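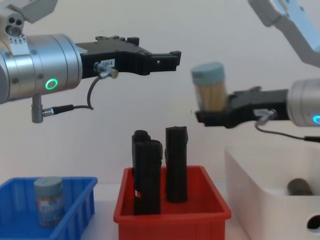
September went mostly on teleoperation, and I'm pleased to say the two-arm sorting task on Trellis is finally something a newcomer can drive without me hovering. You may remember we began with soft toys and foam blocks, which forgave everything (too much, if you ask me!). We've moved on to harder household things, and the toothpick jars have become my favourite by a mile. They're clear, they have a screw lid, and a gripper has to come in fairly square to get hold of one. With one jar held in the right gripper and its twin standing in the blue bin, the left arm has its fingers free, so the operator has to think about both hands at once. That's the habit I want in the recordings.

Now the numbers. We have 3149 demonstrations saved across all tasks, and 126 of those are the new two-arm sorting. I threw out 77 from the wider set after watching them back, mostly for long pauses where the operator had stopped to scratch their nose or answer the phone. I know that sounds fussy, but a pause gets learned just like everything else does, and we had an arm in the spring that would stop dead over the table for no reason any of us could see.

Manee Phuthong joined in the second week and has taken over training new operators. She had the bright idea of letting people guide the arms by hand for an hour before they go anywhere near the remote controls, and I wish we'd done it from the start. They get a feel for how far the elbow swings and where the wrist runs out of turn. Her first pair were recording usable runs by the Sunday session, which used to take us a fortnight.

Less good: the delay on the link from the Flastirdale office is still bad enough that handovers between grippers are clumsy. Bredis have promised us a fix and I'm chasing them. Until it arrives, anyone working remotely sticks to single-arm picks.

Money is on plan, apart from 2 replacement sets of gripper fingers that I'd like to move out of the travel line, if the Yousafzai fund is happy with that. Could you let me know before I place the order? Next month we start on lids, and I'll send clips once there are some worth watching.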